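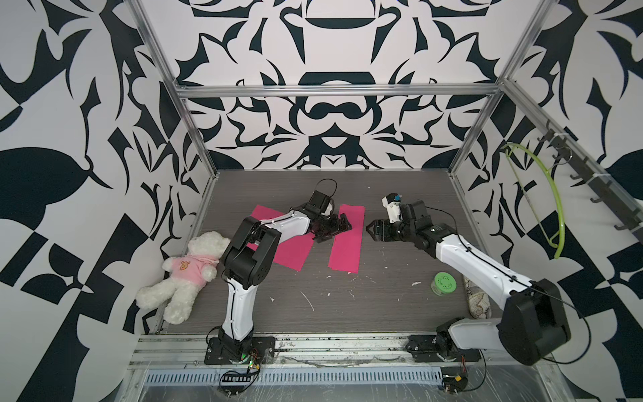
Patterned wallpaper in black and off-white, with a grey woodgrain work surface.

The order of the sums: why discount codes and delivery thresholds should not be left to argue at the checkout

By Els Kramer
4/3/18

A furniture retailer that runs a percentage code and a free delivery threshold at the same time has to decide which is worked out first. Most appear not to have decided. The checkout software decides for them, according to a default setting, and the customer finds out on the last page before payment.

My view is that the threshold should be tested against the basket before any code is applied, that this should be stated next to the offer, and that retailers who do it the other way should say so in the same size of type as the discount. It is a small matter per order. It is a large one across a season of sales, and it is easy to fix.

Take the terms Vundow has been running this spring. Delivery is free on orders of £200 or more. Below that, standard delivery is £26. Newsletter subscribers receive a code for 5 per cent off, valid on everything except clearance lines. Each of these terms is clear when read alone.

Now put a £200 side table in the basket. Without the code, the customer pays £200 and delivery is free. With the code, the table falls to £190, the order drops under the threshold, and delivery is added. The total is £216. The customer has used a discount and paid £16 more for doing so.

The affected range can be worked out. Any basket from £200 up to £210.52 falls below £200 once 5 per cent is removed. At the bottom of that range the code saves £10 and costs £26. At the top it saves £10.53 and costs £26. There is no basket in the range for which the code is worth using. Above it the code behaves as expected, and so it does below £200, where delivery was payable anyway.

It may be said that a range of ten pounds or so is too narrow to matter. That would be fair if baskets were spread evenly, but they are not. A threshold exists to pull orders up to it. The product page reminds the customer how much more to spend, and the basket page suggests a cushion or a lamp to close the gap. A retailer who does this well will have a large share of its orders sitting just above the line, which is where the code does harm. The better the threshold works, the more customers the fault reaches.

The usual defence is commercial. Delivery costs the retailer money whether or not a code is used, and the threshold is set at the level where the margin on the order will bear that cost. If the customer has paid £190, the retailer has £190 to work with. Gifty Aidoo, who writes on retail pricing for the trade newsletter Lamptey, has put this case more than once, and in her most recent piece she argued that the amount paid is the only figure a threshold can sensibly refer to.

I accept the arithmetic and disagree with the conclusion. The retailer set both numbers. If the margin on a £190 order will not carry free delivery, the threshold can be set at £211 and the code left as it is, or the code can carry a minimum spend. Either choice puts the cost where the customer can see it before filling a basket. Testing the threshold after the discount recovers the same cost from people who were told something else. Aidoo's rule is a sound one for the retailer's internal model, and it does not follow that the model should be run in front of the customer one line at a time.

There is also a second ordering problem, which concerns codes and sale prices. Mirkholm lists a two-seat sofa at £905 and has it in the current sale at 26 per cent off, giving £669.70. The site also offers "an extra 5% off sale". There are two readings. If the extra 5 per cent is taken from the sale price, the sofa is £636.22 after rounding. If it is taken from the list price, so that the two rates are added to make 31 per cent, the sofa is £624.45. The gap is £11.77.

Here the convention is settled, more or less. Nearly every retailer takes the second discount from the reduced price, and a customer who has thought about it will expect that. I have no objection to the method. My objection is to the banner, which says "extra" without a base. A percentage without a base is an incomplete figure. "A further 5% off the sale price" is four words longer than "extra 5% off" and removes the doubt, and I have not seen a banner so crowded that four words would not fit.

Returns are where both problems meet. Suppose an order of two items comes to £220, with free delivery, and the customer sends back one item priced at £60. What is left is £160, below the threshold. Some retailers let the free delivery stand. Some deduct the delivery charge from the refund, on the ground that the order no longer qualifies. The terms often do not say which. In the second case the customer receives £34 for a £60 item, before paying anything to send it back, and may reasonably wonder what happened.

I would let the delivery stand. The van went to the address with both items in it and the cost was incurred on the order as placed. If a retailer finds that people are padding baskets and returning the padding, it can look at its returns policy for that pattern and write a term to deal with it. Charging every customer for the habit of a few is a blunt method, and it makes people slower to order two of something to compare at home, which for chairs and lighting is a sensible way to buy.

What should be done in practice is not complicated. The basket page should show the subtotal before codes, the result of the threshold test, the discount, and the total, in that order. The delivery line should not change when a code is entered. If the retailer insists that it must change, the page should show the total with and without the code and apply the cheaper one. The software can do this. It already knows both numbers at the moment the customer presses the button.

The showroom offers a useful comparison. At the Dimirville branch of Vundow the same two terms apply, and they are keyed in by a person at a desk. When I bought a bookcase there in April last year, the assistant entered my code, saw the delivery charge appear, took the code off again and told me the order was cheaper without it. She did not need a policy document to reach that view. The website, given the same order, would have charged me the higher amount and thanked me for subscribing.

Until the terms are changed, anyone buying near a threshold should run the basket twice, once with the code and once without, and compare the final totals including delivery. Where the code loses, keep it for a larger order, after checking the expiry date, which at Vundow is printed at the foot of the email.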